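第5章 开放日与来访演示

前面几章讲的都是平时自己用Pinidero操作台时的事情，到这里为止，您应该已经能顺顺当当地开机、登录、载入场景，也用手柄把两条手臂都动过一遍了。这一章换个场合，讲的是有客人来的日子：学校带孩子来参观，合作单位来看进度，或者每年春天那种从早到晚门都不关的开放日。操作台还是那一台，Lurketti仿真软件也还是那一套，可是站在旁边看的人一多，要操心的东西就和平时很不一样了。我们把这几年在Núñez展厅办活动攒下来的做法写在这里，有些地方写得啰嗦，请您多担待，第一次办的朋友最好从头到尾读一遍，办过几次的可以直接翻到5.4节。

本章使用的场景是Jakdale厨房。Lurketti里还带着别的场景，您想换也完全可以，只是下面的步骤、时间和讲解词都是按Jakdale写的，换了场景以后请自己相应地改一改。

5.1 活动前一天

请把准备工作放在前一天下午做，不要拖到当天早上。前一天下午展厅里安安静静的，发现少了一根线还来得及去找，当天早上门口已经有人在排队，心里一急，小毛病也会变成大毛病。

1. 打开操作台总电源，等面板上的指示灯由闪烁变为常亮，再启动主机。

2. 登录时请选择“演示”账户，不要用自己平时的工作账户。演示账户里没有保存按钮，也没有场景编辑器，来访者就算把菜单全点开一遍，也改不坏您的东西。

3. 在Lurketti主界面点“场景”，选择Jakdale，再点“载入”。第一次载入会比较慢，进度条到100之后画面可能还要停一小会儿，请耐心等它自己出来，不要反复点击。

4. 画面出来以后，先什么都别动，看一看两条手臂是不是停在初始位置，物品有没有掉在地上或者陷进台面里。如果有，点“重置场景”，再看一次。

5. 依次拿起左手柄和右手柄，各自做一次抬起、放下、张开、合拢。左手柄对应左臂，右手柄对应右臂，听上去是废话，可是每年都有人把手柄放反，客人一上手就觉得机器不听话。

6. 检查大屏幕。大屏幕上显示的应当是“机器人视角”，也就是操作者眼前看到的同一个画面。若显示的是整个房间的俯视图，请在“显示”菜单里改过来。

7. 把声音打开，走到展厅最后一排，听一听碰撞提示音能不能听见。音量以后排听得见、前排不刺耳为好。

8. 一切正常后，点“保存为今日起点”。第二天早上载入时选这个起点，就能直接回到您刚才检查过的状态。

提示：第8步在演示账户里需要输入管理口令。口令贴在主机箱侧门里面，请不要抄在便条上粘在屏幕边框上，孩子们的眼睛是很尖的。

注意：检查完毕以后请正常退出Lurketti，再关主机，最后关总电源。直接拉总电源有可能让今日起点文件损坏，第二天只能全部重来。

5.2 场地怎么摆

展厅的大小各不相同，我们没有办法给出一张放之四海皆准的平面图，只把觉得要紧的几条说一说。

操作者站的地方，地面上请贴一圈胶带。圈子里只站操作者一个人，讲解员站在圈外靠左手的一侧，这样伸手就能碰到暂停键，又不会挡住大屏幕。胶带的颜色鲜艳一些比较好，最好和地板差得远一点，我们用过一次灰色的，贴完自己都找不到。

圈子周围请留出一条手臂加半步的空当。手柄虽然轻，抡起来打到人也是疼的，尤其是兴致高的客人，看见杯子要掉，会整个身子扑过去接。遇到这种情况请您笑着扶一下，不必责怪，屏幕里的东西掉了再重置就好。

观众区放在圈子的正后方和右后方。如果有坐轮椅的客人或者个子小的孩子，请把第一排让出来给他们，后面站着的大人视线是不受影响的。地上的线请全部走线槽，走不了线槽的用宽胶带压平，两头也要压住。

排队的地方另外找，最好能看见大屏幕，但是离操作者远一些。排队的人看得见前面的人在做什么，轮到自己时心里就有数，讲解也能省下不少口舌。假如展厅实在不大，队伍可以沿墙拐一个弯，只是别把消防门挡住。

注意：不要把操作台正对着窗户。下午太阳一进来，大屏幕就发白，Jakdale里的台面本来就是浅色的，这样一来物品的边缘会看不清楚，操作者也容易误判远近。

5.3 认识一下Jakdale厨房

讲解员自己要先把这个场景玩熟。所谓玩熟，是说客人问“那个能拿吗”“那边是什么”的时候，您不用回头去翻手册，就能接得上话。请您在前一天留出60分钟，就自己一个人，什么任务也不做，在里面把能碰的都碰一遍，把能打翻的也打翻一遍。

Jakdale是一个普普通通的家庭厨房。机器人站在近处的水磨石台面旁边，远处靠墙的一排是橱柜，中间是灶台，灶上放着一把水壶。选这样一个场景做开放日，我们是反复商量过的。仓库的场景更整齐，实验台的场景更像大家想象中的机器人，可是客人一看见厨房，不管是五岁的孩子还是退休的老人，都立刻知道里面的东西是做什么用的，用不着我们再解释。讲解的时间就能省下来，留给手臂和夹爪。

手臂的动作请从近处讲起。近处的台面是工作区，本章里的任务都在这一块上完成；远处的灶台和后面的台面在演示模式下是布景，手臂伸过去会自动减速，继续往前推，提示音就会响起来。客人头一次上手，十个里有九个会直奔水壶去，请不要拦着，让他试，等提示音响了，再告诉他手臂的长度是有限的，机器人和我们一样，够不着的时候得走过去。这个小插曲几乎每次都会把大家逗乐，气氛一下子就松下来了。

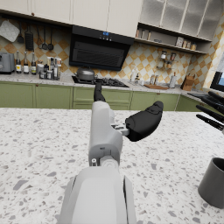 说到够得着够不着，这里多讲一句远近的判断。客人在大屏幕上看到的是平面画面，手指尖明明和后面的东西叠在一起，中间却可能隔着整个台面的宽度。平时我们自己练习，练着练着就有了感觉，来参观的人只有几分钟时间，没有机会去培养这种感觉，所以要教他一个简单的办法：先把手臂抬高，移到目标的上方，再慢慢往下放，同时稍微左右晃一晃。手指晃动时，跟着手指一起变大变小的是近处的东西，纹丝不动的是远处的东西。这个办法不算精巧，胜在好学，孩子们一听就懂。

夹爪也要讲一讲。每条手臂的末端有两根手指，手柄上的扳机扣得越深，手指合得越拢；松开扳机，手指就张开。有的客人习惯把扳机一下子扣到底，请教他分成2段来扣，先扣一半，看看手指和物品对得正不正，正了再扣到底。夹东西的时候手指碰到的位置太靠上，物品容易打转；太靠下，手指会先顶到台面，手臂就抬不起来了。请让他自己碰几次，碰过以后再讲，印象会深得多。

手腕的转动留到最后再教。手腕是手柄怎么转它就怎么转，很直观，可一旦教得太早，客人就会不停地转着玩，转到自己的手都拧不过来了，手臂还卡在一个别扭的姿势上。碰到这种情形，请他松开手柄侧面的离合键，把手放回舒服的位置，再按住离合键继续。离合键松开的时候手臂是不动的，这一点一定要当面演示一次，光用嘴说，客人往往不太相信。

提示：如果客人问这是不是真的机器人，请如实回答，屏幕上的是仿真，手臂的外形、关节和速度限制按照Pinidero的实物设定，操作方法也和实物一样。很多客人听到这里会有一点点失望，您可以告诉他们，正因为是仿真，才放心让大家亲自上手，打翻了不用擦地。

5.4 演示当天的流程

开放日的客人是一拨一拨来的，每拨请安排5位，每位都有机会上手。人再多就站不开，后面的人也等得没意思。下面的步骤是接待一拨客人的完整过程，第一次做的时候可以把手册摊在旁边照着念，念上两三拨，自然就会背了。

1. 开门之前，载入前一天保存的今日起点，确认画面和您昨天看到的一样。

2. 请客人进来，先让大家随便看一会儿大屏幕，您自己在旁边慢慢地动一动左臂，什么都别说。客人的眼睛会自己跟过去，等有人开口问了，再开始讲。

3. 介绍场景和手臂，就用5.3节的内容，拣您顺口的讲。介绍部分请控制在2分钟以内。我们知道您有很多想说的，我们也有，可是客人盯着手柄的那个眼神，您见过一次就明白了。

4. 请第一位客人进圈，把手柄的腕带给他套好，帮他收紧。戴大手表或者宽手镯的，请他先摘下来放进口袋里。

5. 让客人按住离合键，抬一抬手，看到手臂跟着动，再松开离合键，看到手臂停住。这一步请不要跳过，哪怕客人说自己很会玩游戏。

6. 点“开始任务”，从5.5节的任务里选一个。软件会自动计时，到时间后手臂慢慢停下，屏幕上出现“辛苦了”三个字。

7. 带头鼓掌。做成了要鼓掌，没做成更要鼓掌。

8. 解下腕带，用消毒湿巾擦一遍手柄，点“重置场景”，请下一位进圈。

9. 一拨客人全部试过以后，留一点时间提问，然后送大家往下一个展位走。请送到展厅门口，顺便看看外面还有多少人在等。

提示：重置场景的时候画面会黑一下，有的客人以为自己把机器弄坏了，脸都白了。您在点按钮之前先说一句“我把厨房收拾一下”，就没事了。

提示：带小孩子来的家长常常会忍不住伸手去帮忙，两个人一起抓着手柄，手臂就会抖。可以请家长站到孩子正对面去当指挥，家长有事做，孩子也自在。

注意：同一位操作者连续使用请不要超过5分钟。时间长了手臂发酸，人会不知不觉把手放低，屏幕里的手臂也跟着往台面上压，提示音就响个不停。

注意：任何时候听到观众惊叫、看到有人进了圈，请先按暂停键，然后再去弄清楚发生了什么。暂停不会影响任务进度，再按一次就能接着做。

5.5 任务卡

任务卡是印在硬纸上的，正面是任务，背面是给讲解员看的提示。随机附送的一盒里已经印好，丢了可以从Lurketti的“帮助”菜单里重新打印。难度从易到难排列，客人没有特别要求的话，从第一张开始就好。

任务卡一：打个招呼
让左臂抬起来，手指张开再合上，连做两遍，然后放回初始位置。这张卡没有成败，适合年纪很小的孩子，也适合站在圈边上犹犹豫豫、嘴上说“我就看看”的大人。讲解员可以请后面的观众也一起挥手。

任务卡二：轻轻碰一下
用左臂的指尖碰一下台面，碰到就抬起来。软件会根据碰触的力度在屏幕一角显示一个数字，数字越小越好，用力过猛就会显示到100。请告诉客人慢一点，再慢一点。我们见过有人做得特别轻，轻到软件没有反应，那就请他稍稍再往下放一点点，不用怕。

任务卡三：挪个位置
讲解员从“物品”菜单里放一只杯子到工作区，请客人用一只手把它夹起来，移到旁边，再放下。放下的时候最容易出问题，多数人在杯底还没挨到台面时就松了手。请提醒他先放稳，停一停，再慢慢松开扳机。杯子倒了不算失败，扶起来接着做就行，能把倒下的杯子扶起来，比一开始就没碰倒还要难一些，这话请一定讲给客人听。

任务卡四：左手交给右手
用左手夹起杯子，在空中交给右手，再由右手放下。这张卡要同时用两个手柄，建议留给已经做完前面三张的客人。交接时请先让右手夹住，确认夹住了，再松左手。两只手靠得太近时软件会自动减速，客人会觉得手柄变沉，请告诉他这是正常的，机器人在保护自己的两只手。

任务卡五：两个人一起做
一位客人拿左手柄，一位客人拿右手柄，合作完成第四张卡。请两位面对同一个方向站，中间留出一点距离。这张卡总是最热闹的，夫妻、兄弟姐妹、同事来做，各有各的吵法，观众也跟着出主意。时间到了如果还没完成，您可以酌情再给一次机会。

提示：空白任务卡在盒底，欢迎您自己写。写之前请先试做几遍，确认物品都在工作区以内，手臂够得着，从头做到尾用不完规定的时间。

5.6 客人常问的话，您可以这样接

讲解员最怕的是被问住，其实不必怕，不知道就说不知道，请客人留个联系方式，回头问清楚了再告诉他。下面几个话题是最常碰到的。

它会不会自己动。演示模式下不会，手柄怎么动，它就怎么动，松开离合键它就停着。Lurketti里另有自动运行的功能，在第8章，开放日不开放。有的客人会追着问为什么不让看，您可以请他下次预约专场，专场的时间宽裕，能看得仔细。

为什么动作这么慢。演示模式的速度调到了很低，给第一次上手的人留出反应的余地。真要快也是可以的，只是快起来以后大家都看不清楚，客人自己也会紧张。您可以在两拨客人之间给感兴趣的人单独看一小段，看完请记得把速度调回来。

在电脑里练这个有什么用。这一问最值得好好回答。您可以讲，人在仿真里练会了怎么操作，再去操作实物，就少碰坏一些东西；软件里换一个厨房只要点几下，现实里要装修一个厨房可就费事了。讲到这里通常会有客人接话说起自己家的装修，听一听也无妨，别耽误了后面的人就好。

它会做饭吗。孩子们几乎一定会问。Jakdale里的演示任务没有做饭这一项，请不要为了让孩子高兴就答应下来，他们会记得的，下一年来了还要问您。可以反过来问问他，要是想让机器人帮忙做一道菜，第一步应该教它什么。孩子们的回答常常很有意思，有说洗手的，有说开冰箱的，有说先叫妈妈的。

我能拍照吗。拍屏幕、拍操作台都可以，拍到别的客人时请先征得同意。操作者手里拿着手柄的时候，请旁人代拍，不要自己腾出一只手来。

5.7 出了小状况怎么办

手臂不跟着手柄动。先看离合键有没有按住，再看手柄的灯亮不亮。灯不亮就换备用手柄，换下来的放回充电座。灯亮着、离合键也按住了，手臂还是不动，请点“重新配对”，把手柄举到胸前，保持不动，等屏幕上出现对勾。

手臂动的方向不对。多半是操作者站的时候身子转了，脸对着观众，脚对着别处。请他站正，面朝大屏幕，松开离合键再重新按住。若还是不对，就检查左右手柄有没有拿反。

物品穿进台面里或者飞出去了。这是物理计算偶尔算不过来造成的，夹得太紧又猛地一甩的时候比较容易出现。点“重置场景”即可。客人看到杯子飞上天花板，往往比完成了任务还要开心，您也跟着乐一乐就是了。

画面一卡一卡。请查看是否有人在主机上打开了别的程序。大屏幕的分辨率设得过高也会这样，可以在“显示”菜单里降低一档。仍然卡顿，就利用两拨客人之间的空当重启Lurketti，重启后记得选择今日起点。

提示音一直响。说明手臂正顶着什么东西或者超出了工作区。请操作者慢慢把手往自己怀里收，声音停了再继续。不要为了图清静把提示音关掉，关掉以后操作者就不知道自己已经顶住了。

客人头晕。看大屏幕一般不会，若使用头戴显示器则有可能。请马上帮他摘下来，扶到椅子上坐一坐，倒一杯水。开放日人多，我们建议干脆只用大屏幕，头戴显示器收在柜子里。

注意：闻到焦味、看到主机冒烟，或者操作台外壳烫手，请立即按下红色急停，关闭总电源，请客人离开，然后联系售后。不要自己打开机壳。

5.8 收尾

最后一拨客人送走以后，人都累了，很想坐下来，请再坚持一小会儿，把下面几件事做完再歇。

1. 点“重置场景”，让两条手臂回到初始位置。

2. 在“记录”菜单里导出当天的任务记录。记录里只有任务名称和用时，不含客人的任何信息，可以放心留存。

3. 退出Lurketti，关主机，关总电源。

4. 两只手柄和备用手柄全部擦净，放回充电座，确认充电灯亮起。腕带脏了就取下来用温水洗，晾干以后再装回去，不要用吹风机。

5. 清点任务卡，缺了的记下来，以便补印。

6. 揭掉地上的胶带。留到第二天再揭，胶会粘在地板上，很难清理。

7. 在手册末尾的活动登记页上写几句话，哪张任务卡受欢迎，哪个步骤讲不清楚，哪里的线被绊过，都可以写。字写得潦草一点没关系，看得懂就行。

如果第二天还有活动，第6步可以只揭掉翘起来的部分，补上新的，今日起点也可以继续沿用。充电座请留着电，总电源关闭后充电座由墙上的插座单独供电，出门时不要顺手把那个插座也关了。

专场预约、备件和任务卡加印，请使用随机附带的服务单。单子上有一栏写着“场景名称”，开放日用的就填Jakdale。

下一章介绍多台操作台联网使用的方法，只有一台操作台的用户可以跳过，直接阅读第7章“日常保养”。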